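Gripper Trial Operators (part-time, temporary)
Gridville test room, start in October

Flornar is comparing two sets of gripper fingers for a tabletop arm and needs people to run the trials. The work is picking up, placing and stacking wooden blocks under remote control, many times over, and writing down how each attempt went. You will see the work mostly through the camera at the wrist.
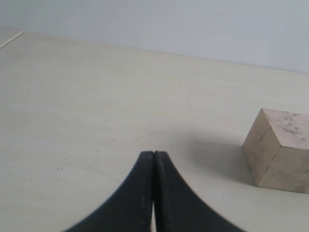
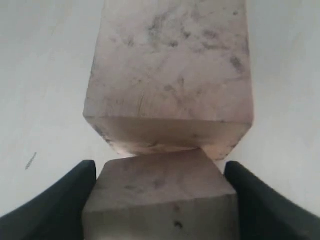 Siv Westerberg asked whether someone with no robot experience should bother applying, having only ever driven a forklift and run a packing line. Yes, please apply. We train everyone from the start, and a steady hand on a control lever counts for more with us than a degree. Siv also wanted to know if the blocks are swapped for new ones when they get marked. They are not. Worn and smudged blocks stay in the set, and both sets of fingers are tried on the same ones.

What you would do

Run assigned trials with either the Strand fingers or the Trenby fingers. The schedule tells you which set to mount. You do not pick.
Score each attempt on the sheet: held, slipped, dropped, missed, or stopped by operator.
Change the fingers between blocks of trials and run the short alignment check afterward.
Look over the finger pads at the end of each session and note any wear.
Repeat a trial only when the schedule says so. A bad grasp is still a result and goes on the sheet.

The full comparison is 2000 attempts, split evenly between the two sets. An earlier round stopped at 1526 when we changed the controller, and those results will not be carried over. We would like the same group of operators to stay until the end — changing people halfway makes the numbers hard to read.

Hours and pay

Sessions last 90 minutes, with a break in the middle. You can take one session a day or two, morning or afternoon. Training is paid at the same hourly rate as regular sessions, and the rate is given at the first phone call. There is no evening work.

What we need from you

You are 18 or older and can work in the United States.
You can sit at a screen for a full session. Glasses are fine.
You can write clear short notes in English.
You can commit to at least four sessions a week until the comparison is finished.

Gaming, crane work, sewing machines, model building and similar hobbies or jobs are worth mentioning. So is any experience with inspection or lab work. None of it is required.

Please do not apply if you have worked for the maker of either set of fingers. We want operators with no stake in how it comes out.

How to apply

Send a short letter to the Flornar front desk in Gridville with job number 2137 in the subject line. Tell us which hours you can work and what you have done with your hands, paid or unpaid. A resume is welcome but you can leave it out. Applicants we want to meet will be asked in for a half-hour tryout on the arm, using the older controller — the scores from the tryout are not part of the comparison.

If you need a different chair, a larger screen or a left-handed control setup, put that in the letter and we will have it ready for the tryout.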